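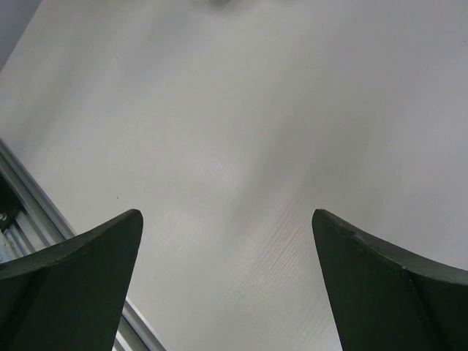

How many examples does a robot need before it can put shoes away?

More than the first estimate, and the number matters less than what is in the pile. I have seen a set of 2000 recordings produce a worse result than a set of 400, with the same arms and the same training code. The larger set was gathered fast, by people who had become very good at doing the job one way.

A learning system copies what it is shown. If every recording starts with the shoes lined up and facing the same direction, the system learns to handle shoes that are lined up and facing the same direction. Move one and it reaches for the place where the shoe used to be. People then say the model is weak and ask for more data, and they get more of the same data.

At Hararar we used to pay attention to one figure, recordings per shift. It was easy to report and it went on a chart. In May we threw out 300 recordings from a single batch, all of them clean, since they were close to copies of one another. Keeping them would have taught the arms one habit very firmly. 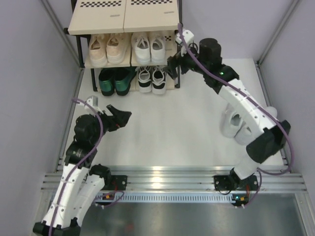
A reader who works with Drilter rigs wrote to say that this is all very well, but that variety costs money, and that a manager with a deadline will always take the bigger number. The same reader said that operators slow down when the starting layout keeps changing, and that slow recordings bring problems of their own, with long pauses the system then learns to imitate.

Both points are fair. Pauses can be trimmed, though, and an operator who slows down on a new layout is usually doing something worth recording. The deadline is harder. My answer is to write the variety into the plan before anyone sits down. The Riedl plan, which we borrowed, asks for a new layout every 10 recordings. It is dull to follow and the daily totals drop. I would still choose it over anything we did before.

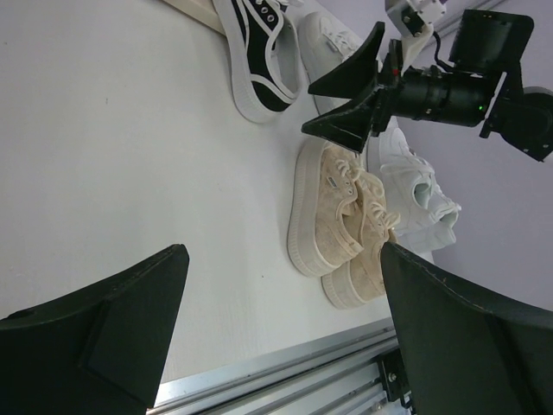 Mistakes are the other thing I would keep. Most teams delete a recording when a grip slips or a shoe lands crooked, and only the smooth runs go into training. The system then has no idea what to do after a slip. Shoes are a good test of this, because they differ so much. A beige platform sneaker with a thick ridged sole and a black canvas one with white piping are both sneakers to a person, but a pair of fingers has to meet them differently, and the first try will often be wrong. When one shoe of a pair overlaps the other, as the beige ones do, there is a fair chance of dragging both. I want the recording where that happens and the operator sorts it out.

Preretti labels such recordings as recoveries and stores them with the rest. We have started doing the same. It takes extra time at review, and reviewers disagree about where a mistake ends and the recovery begins. I don't have a rule for that yet. For now we mark the moment the operator changes direction and leave the rest of the recording alone.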